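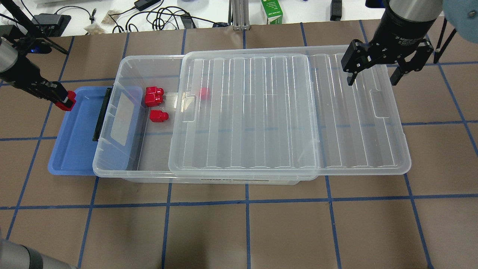
Lid part way off, with the blue tray tucked under one end of the box.

Fixing a lid task that keeps stopping with a force fault

If you've got two arms taking the lid off a plastic box and the job keeps dying half way with a protective stop, have a look at what's under the box before you touch any settings. I didn't, and it cost me most of an afternoon!

I run a two-arm cell at our Tormont workshop, moving toy bricks between a box and a tray. It had been behaving nicely for weeks. Then one morning the arm moving the lid started tripping on force, always after the lid had begun to travel. The message in Cadis (the sequencing software we use) was just "force limit, tool axis", and I did what everybody does and reset it. And reset it again. By lunch I'd had enough and went through the whole thing properly, so here are my steps in the order I wish I'd done them.

1. Stop resetting it

A protective stop is telling you that something pushed back harder than it should. Two in a row on the same move and I now leave it stopped. Before you put a hand anywhere near the table, pause the program on both arms – both, even if only one has faulted. In our cell the other arm will happily carry on with its own moves if you forget, and a gripper coming down on your knuckles is not a nice surprise.

2. Save the log before you clear anything

Ours keeps the last 900 lines and then starts writing over itself, so a chatty program can lose you the fault in no time. I save it to a stick and look for the first stop of the day. Mine was at line 179, well before I'd noticed any trouble.

3. Free the lid by hand

Open the gripper from the pendant, then back the arm straight up and clear. Don't drag it sideways, or you'll take the lid and quite possibly the box along with it. Once both arms are well out of the way you can square the lid up with your fingers. If there's a latch, check that it isn't still holding that end down.

4. Look underneath

Get your eyes down to table height and look along both ends of the box. In my case the edge of the tray had worked its way under the box. One end was sitting 2 mm high, so the lid was being pulled along a path that no longer matched it, and it bound on the rim. I'd been using the tape grid on the table to line things up, and that's fine for left and right but no help at all with height.

It can happen at either end, too. You can catch the tray under the end with the latch just as easily, with the lid on and a brick already standing on the tray, and think everything's ready to go.

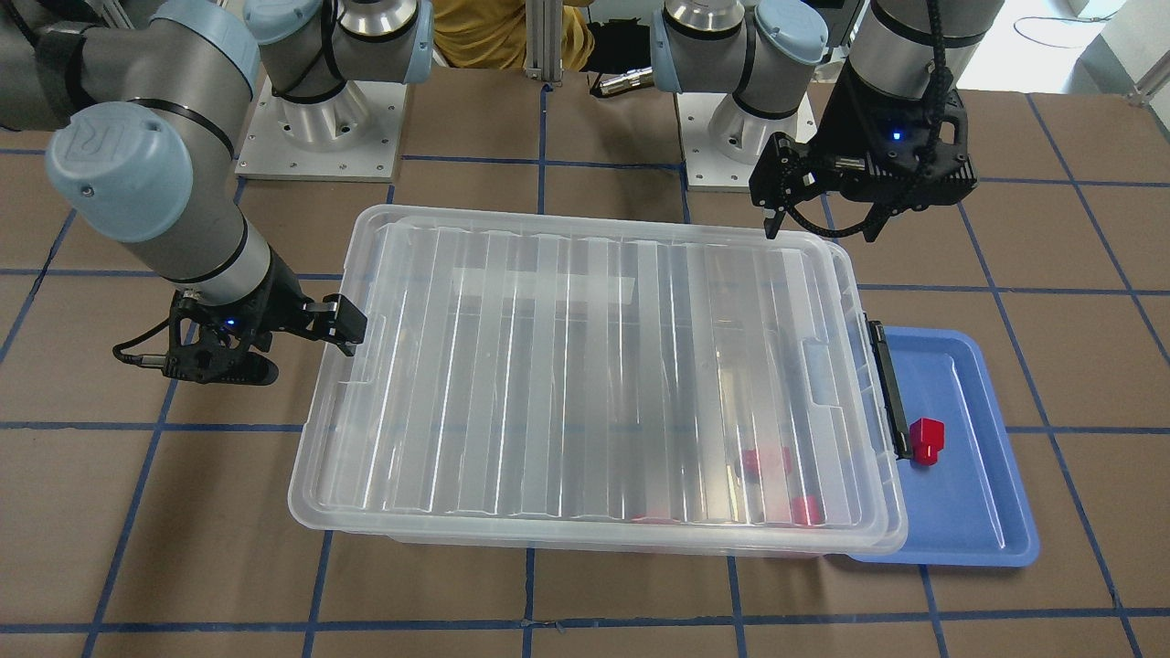
5. Put it back and test slowly

Lift the box off the tray, don't slide it. Leave a clear gap between the two, then run the lid move on its own at your slowest speed with a finger on the stop button. Senan Mulligan, who looks after the cell with me, likes to turn the box through 90 degrees and back first to make sure it sits flat – I thought he was being fussy, but it does show up a rock straight away.

6. Leave the force limit alone

I was very tempted to nudge it up. Please don't. The limit was doing its job, and with a higher one I'd probably have cracked a lid.

We've since added a check for the tray position to our start-up sheet, and I'm hoping to have some proper stops screwed down by October.

Related posts
Resetting a Cadis sequence without losing your waypoints
Gripper won't close fully: what to check
Laying out a tape grid that stays put
Cable snags on two-arm cells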